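Collision Layer

The stage was called Mustham, and it had a floor at height zero and a ceiling at height 1000. Between them I had placed four platforms, a waterfall and a painted sky. The sky took most of March. The joke was in the waterfall, and it depended on the player being knocked into it at the correct angle.

Trastance accepts custom stages up to 2000 polygons. Mine used 1208. I submitted it on a Friday night and the validator returned one line: occupant outside bounds.

There were no occupants. Stages ship empty. I opened the file in Ekex, switched off the background and stepped through the collision layer. At height 300, behind the waterfall, stood a fighter with no texture. It had no entry in the object list, so I could not select it. 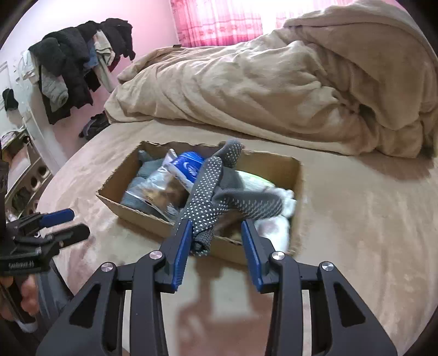
Cardboard box on the bed, with a knit work glove.

I deleted the waterfall. The fighter stayed where it was. I rebuilt the stage from a blank template, one platform at a time, and tested after each. It came back with the third platform, facing left.

The manual for Ekex has a page on residual objects. It recommends clearing the cache and, if that fails, giving the object a name so that the editor can index it. I typed Damasceno, a word I had been saving for a boss. 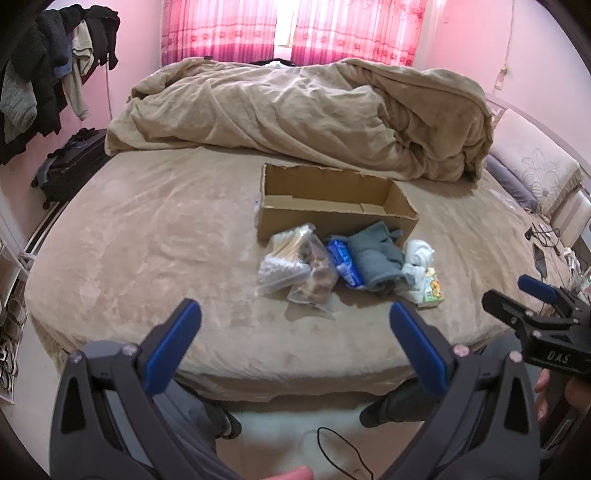 The object list refreshed and now had one row. Damasceno had a position, a weight and an empty slot marked home. The editor would not save until the slot was filled. I looked up from the monitor and modeled the first thing I saw, two pink curtains across a window – flat planes, no physics. It cost eight polygons. The fighter turned to face right, walked behind them and left the collision layer.

The validator passed the stage at 1216. I put the waterfall back and lost the joke, as the angle was now blocked by the window. Players write to ask how the curtains move. I have checked the file, and they have no animation attached.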